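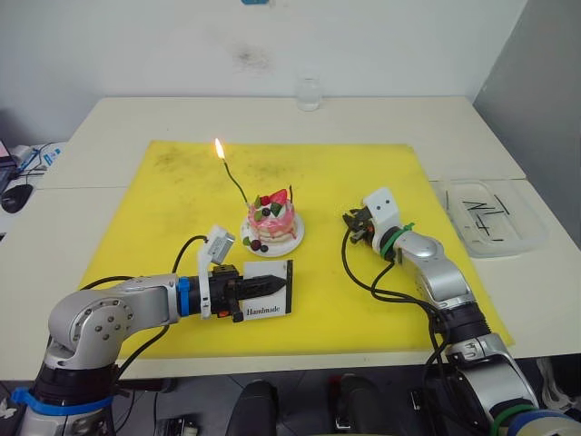
posted by Dorothy Bickerstaff - bench diary - Saturday, late

Long one. In at eight, home after dark, writing this on the couch before I forget which screw was which.

Left arm first. The wrist had been dropping a hair every time it reached out flat over the mat, and I blamed the gripper all week. Wrong. Two of the bolts under the wrist bracket had backed out. Cleaned the threads, dab of Zerkell blue, torqued them again. Sensor module went back on at the same tilt as before, I think. Need to check that against the drawing on Monday and not trust my eye.

Then the cables. Always the cables. The black ones loop back over the forearm and if the loop is too short it tugs when the elbow comes round, too long and it drags on the mat. Gave the left one 50 mm more slack. Right one I left alone - it lies on the mat more than I'd like but it isn't pulling. New ties, blue for left, green for right, so whoever has the Shezi laptop open can tell me "green wrist" over the phone and I know what he means.

Homing. Ran the Tellgate routine on both, left took it first time, right threw 790 again. That's the encoder mismatch one. Power off, wait, power on, re-seat the connector, home again. Fine after that. I hate fixes like that. Wrote it in the log anyway with a question mark.
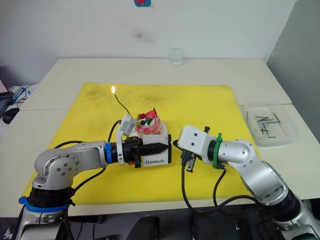
Speed is down at 200 for both arms until I beleive the right encoder. The Torside people will want it back up and they can want. The cake job is slow work as it is, the little "Handmade" card stock marks if the fingers close hard, and with a lit candle I want time to get to the stop button. Grip force on the left is down two notches from where it was in August. Pads are the old ones. New pads on order, no date.

Things I didnt get to:
the mat - filthy, top left is the worst, wipes do nothing, needs a proper scrub or a new one
base strap on the left, want to take it off and look underneath
zero marks on the right elbow, paint pen has dried up, buy a pen
backup of the offsets!! do this before anything else

Also must write down the bracket screws somewhere better than here. M3 short at the front, M3 long at the back. Put a long one in front and it bottoms out before it clamps, and then you get a wrist that drops and a whole week of blaming the gripper. Ask me how I know.

Hands smell of frosting and threadlock. Soup, then bed. Offsets on Monday, first thing, before coffee even.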